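Questions I get asked about the puzzle swap by post
Last updated 14/08/2020

I started the Drongate Puzzle Swap in May because I'd done every jigsaw in the house twice and the charity shops were shut. My inbox is now a bit of a state, so I've pulled together the things people ask most. If yours isn't on the list, drop me a line and I'll get to it (evenings are best, I'm hopeless before ten in the morning).

How does it work, then?

You send me a list of what you've got and what you fancy. I match you with somebody, you both post your parcels, and you keep what you receive for as long as you like. If you want to pass it on afterwards, pop it back on your list. There's no joining fee and there won't be one.

Is it only jigsaws?

It was to begin with! Then someone in Sonden offered a bag of metal disentanglement puzzles and I couldn't say no. Now it's jigsaws, twisty cubes, wooden burrs, sliding tiles, that sort of thing. Books of crosswords only if they haven't been filled in. Pencil counts as filled in, sorry.

Who pays the postage?

Each person pays for the parcel they send. A thousand-piece jigsaw in its box is a heavy old thing, so quite a few of us now bag up the pieces and fold the box flat. Ask your swap partner first, though. Some people are very attached to a proper box – I'm one of them.

What if there's a piece missing?

Say so on your list. I put "one gone, bottom left, mostly sky" and people are surprisingly relaxed about it. What upsets them is getting to the end and finding out for themselves. If you aren't sure whether it's complete, just put "not checked" and let the other person decide.

My parcel hasn't turned up. What now?

Give it a fortnight. The post out to Lemilen has been slow all summer and most things do get there in the end. After that, email both me and your partner, and have your proof of posting handy. I can't refund anything, but I do keep a small shelf of spares and I'll send you something from it so you don't miss out.

Do you clean things before they go out?

I never handle the parcels myself, apart from the spares, so it's down to the sender. Plastic puzzles can be wiped with a barely damp cloth and left to dry overnight. Please don't do that to cardboard. I tried it once with a corner of a harbour view and it came up like porridge. What I do with jigsaws is leave the parcel in the porch for three days and then open it.

How many puzzles are on the list now?

1488 as of this update, which makes me feel slightly faint. Of those, 1481 are free to swap and the other seven are in the post somewhere.

Can I swap something home-made?

Yes please! We've had some lovely ones. Just tell people it's home-made and mention if it has small parts, as a fair few members have little ones about.

I've never solved a cube. Is it worth asking for one?

Definitely. I learnt at the kitchen table over a couple of weeks, with a lot of muttering. Get the first layer sorted by feel before you go near any written method, then learn the rest a step at a time. You'll forget the last step over and over. I still keep mine on a bit of card in the drawer. Older cubes can be stiff, so ask the sender how it turns, and don't force a corner round when the layers aren't lined up.

Can I join if I don't live nearby?

You can, as long as you're happy with the postage. We've got members all the way up to Effiong. Overseas I've had to say no to for now, the customs forms finished me off.

Can children join?

A grown-up needs to be the one on the list, and I only ever pass on addresses to grown-ups. After that, swap whatever you like.

Will you carry on once everything's back to normal?

I'd like to. I did think it would fizzle out by July and it's gone the other way, so I'll keep going while people are still writing in. I might do fewer matches a month over the winter – we'll see how my typing fingers hold up.
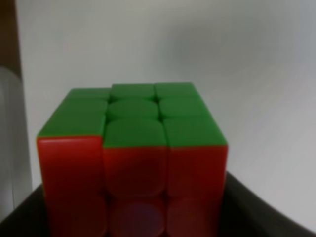

Moorhen89: Could you add a column for how hard each one is? I asked for something gentle and got two thousand pieces of autumn leaves. Loved it in the end, but I didn't get my dining table back for six weeks.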